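Notes from the Background Room: An Evening with Lâm Tạ

In March our animation club in Histstead had a guest I wanted to invite for a long time. Lâm Tạ is a background artist and layout supervisor, and if you have watched the series Troreck to the end, you have looked at Lâm's work for many hours, probably without knowing it. The talk began at seven in the evening and the last question was asked when it was already past ten. I took notes as fast as I could, and this is my report for those members who could not come. 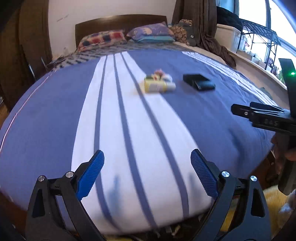
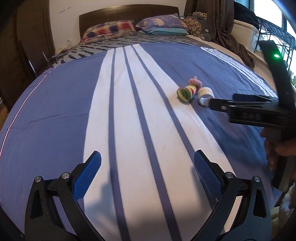 Lâm started with a number. For the first season of Troreck, the background team delivered 628 finished paintings. The team had six people, and two of them came only in the second half of the production. I had expected a bigger number of people and a smaller number of paintings. Somebody in the second row asked if this is normal, and Lâm laughed and said that it was normal in that building.

For those who do not know the series: Troreck is the name of a harbor town built on the side of a cliff, and the story follows a young ferry pilot, Remen, who must carry passengers across the bay while the water gets lower every year. The director, Callum Pollock, wanted the town to feel as if people had repaired it many times. So the first task of Lâm was to draw the repairs. Before there was any final design of a street, there were pages of patched roofs, doors which came from other doors, and stairs with one new step in them. Lâm showed us many of these pages on the screen. They were in pencil, quite rough, with small notes at the side such as "older than the wall" or "done by a left-handed person."

I asked how it is possible to see in a drawing that the carpenter was left-handed. The answer was that it is not possible, but that the artist who drew it was thinking about a person while drawing, and then the line becomes different.

A large part of the talk was about the falling water. In each episode the sea is a little lower than before, and the backgrounds had to show this without any character speaking about it. Lâm and the color designer, Beathag Yule, made a long strip of paper with the cliff on it from top to bottom, and they marked the water line for every episode. Under each line they painted what was uncovered: first green weed, then shells, then the old harbor wall, and then the things that had been lost in the water by the families of the town. This strip hung in the corridor of the studio, and every painter had to walk to it before starting a shot on the quay. Once a painter forgot, and in one shot of episode four the water is too high. Lâm told us the scene but made us promise not to put it in the newsletter, so you will have to find it for yourselves.

Beathag Yule could not be with us, but she sent a page of her color notes, and for me this was the best part of the evening. She works with a very small group of colors for each location and she gives them names. The kitchen of Remen's aunt has "tea," "old tea," "window" and "coat." When a painter wanted to bring in a new color, there had to be a conversation first. According to Lâm, these conversations were sometimes long, and the word "coat" was once discussed for a whole afternoon, with the door closed.

After the break we came to the subject of the compositing. Fabian Berchtold, who led that department, used a tool called Aitken which he wrote himself for this show. It takes the painted layers and moves them a very small distance against each other when the camera moves. Many programs can do this, but Aitken also keeps the edges of the brush strokes as they are, so the picture does not become too clean. Lâm was not convinced in the beginning. The first tests made the town look like a paper theater, and the painters complained. Fabian then reduced the movement, and reduced it again, until it was almost nothing – and at this point everybody agreed that it should stay. If you watch the ferry scene at the start of the second episode, look at the ropes on the left side when the boat turns.

There was also a discussion about storyboards, which became a little bit technical. Callum Pollock draws his boards with almost no background, only a horizon and sometimes a door. Some layout artists do not like this, as they must invent so much. Lâm prefers it. With a very complete board, the layout artist is copying, and mistakes of perspective are copied too. With an empty board there is a lot more work, and also many more visits to the director's desk. For the long night sequence in episode nine, the one on the stairs, Lâm made 84 small layout sketches and Callum chose the second one. The other sketches were not thrown away. Several became the streets of the last episode, seen from above.

Questions from members were mostly good. Dougal Lennox asked about the sound, and whether the painters hear any of it while they work. They do not, as a rule, but on Troreck the harbor recordings were ready early, and somebody played them in the background room until the gulls became too much for the others. Another member wanted to know about a second season. Lâm can't speak about this, and said so in a friendly way, and drank some water, and we all looked at each other.

I also asked for advice for the younger people in our club who draw. Lâm recommended drawing the same corner of a room in the morning and in the evening for one month, always in the same size, and not showing it to anyone before the month is finished. A sketchbook with this exercise was passed through the rows. The corner had a radiator and a chair, and by the last pages I knew that chair quite well.

A few practical things. The art book of the series was printed in 2,000 copies and Lâm brought three of them, of which one stays now in the club library. You can borrow it for two weeks, please with clean hands, and please do not remove the folded page with the cliff. Dougal keeps the list. Those who ordered a signed print can collect it before the next screening, when the projector is being set up.

The next screening will be episodes five and six of Troreck, in the original language with subtitles. Callum Pollock has answered my letter and is willing to send us some of the boards for episode six, so we can put them on the wall and compare. If you have questions for him, give them to me in writing and I will send them all together.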